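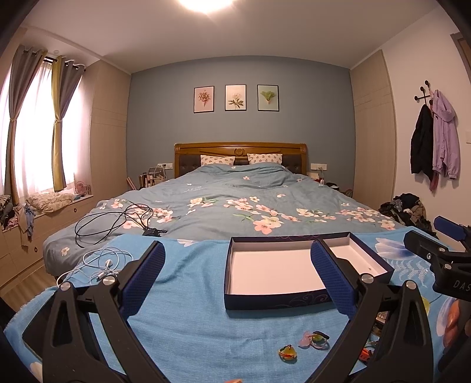

Chapter 2
Storing Textiles at Home

Most household textiles spend more of their life in storage than in use. A spare blanket may come out for a few weeks in winter and lie folded until the following October. How it is kept during those months has a large effect on how long it lasts, yet storage gets far less attention than washing.

This chapter deals with blankets, towels, bed linen and clothing kept in ordinary homes. Museum storage follows stricter rules and is covered in Chapter 14.

2.1 What damages stored cloth

Damp is the most common cause of loss. Cotton takes up moisture from the air, and cotton terry, with its looped surface, takes up a good deal of it. Mildew can then grow in the folds, where air hardly moves. Light is the second cause. It fades dyes and weakens fibres, and the harm can't be undone. Insects come third, and they mainly attack wool, silk and fur.

Folding also does harm over time. A crease that stays in the same place for years becomes a line of broken fibres. Refolding along different lines twice a year is enough for most items.

2.2 Boxes, bags and shelves

A rigid box with a pale, plain lining suits small items such as scarves and table napkins. Dirt and insect droppings show up against the lining, and the sides keep weight off the contents. Boxes should be sized to the items – cloth crammed into a corner will crease badly.

Plastic bags are useful for moving house but poor for long storage, as they trap whatever moisture went in with the cloth. Open shelves give good airflow and little protection from dust.

Rok Dimitrov's survey of linen cupboards in the town of Furnska recorded 2,230 stored items. Those kept against an outside wall were far more likely to show mildew than those kept against an inside one. We return to his results in section 2.4, after looking at how to measure damp in a cupboard.

Key terms: mildew, terry, pile, fold line, relative humidity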